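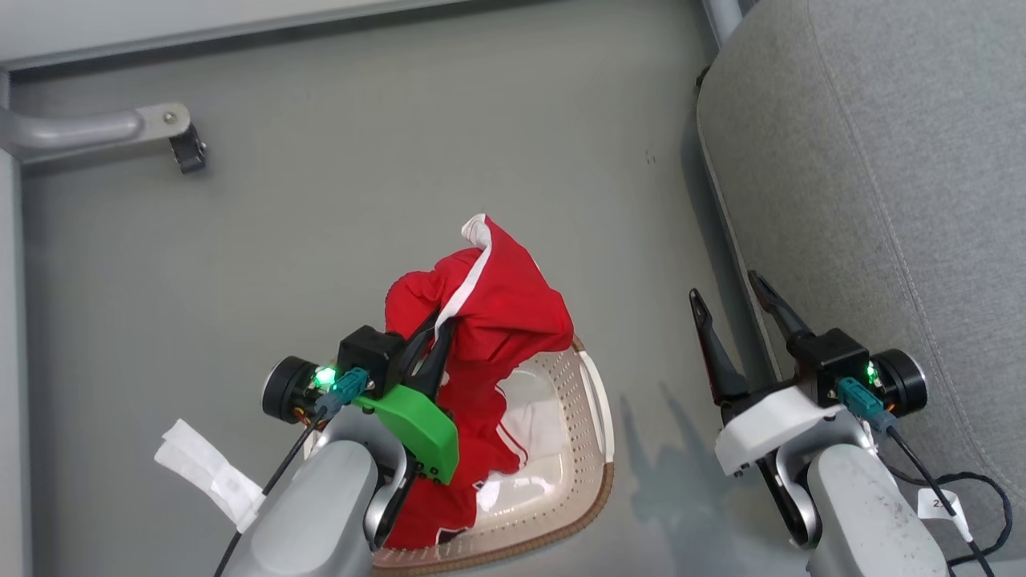 Ecaterina Sârbu asks whether team jerseys may go into the same basket as ordinary household clothing before washing, and whether a basket with holes in the sides is preferable to a closed hamper. Her household has 2 players in the Ilwood junior league, and the printed numbers on last season's jerseys have begun to crack.

Yee-man Yang
Jerseys may share a basket with other clothing, provided they are not left there for long. Members are advised to observe the following:
Turn each jersey inside out before it goes in the basket.
Wash red garments separately from white ones for the first few washes.
Use cold water and hang to dry. Dryer heat is hard on printed numbers.
At Drirkthorpe we launder 114 jerseys each August under these rules, and the prints have held their colour well.

Chak-lun Chang
Just use whatever basket you have. Ours is a closed one and the jerseys are fine. 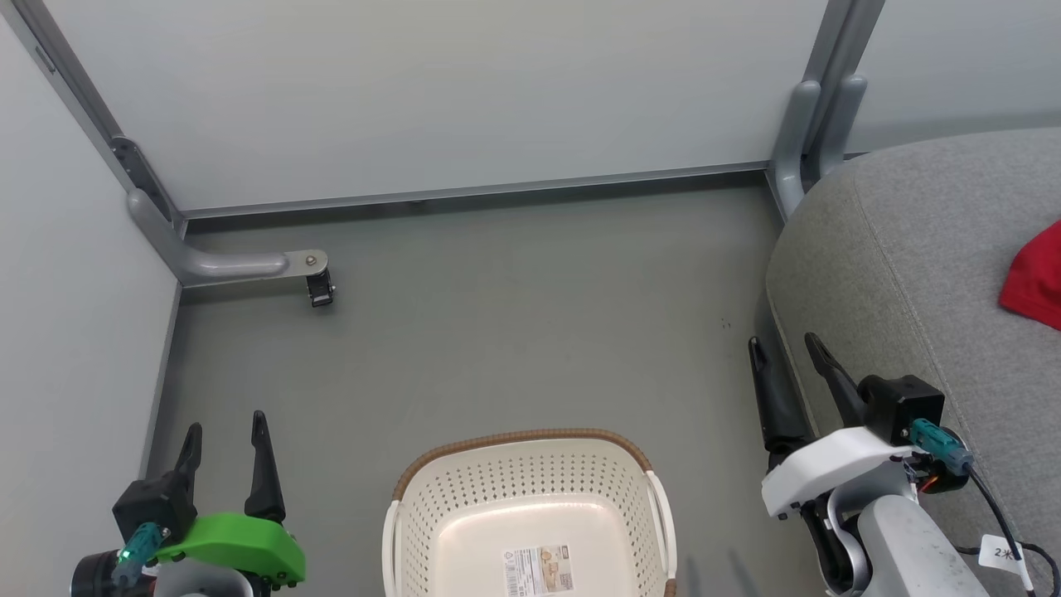

Tzu-hsuan Yuen
With respect to the previous reply, a closed hamper is suitable only for dry clothing. Damp sportswear requires air, and the choice of basket does matter. A white plastic basket with many small holes in its sides and a handle at either end is a sound choice - it lets air through and can be carried level when full. The product label on the front should be peeled off before use, as the glue may mark light fabrics. Jerseys that are still damp should be hung for up to 2 hours before they are placed in any basket.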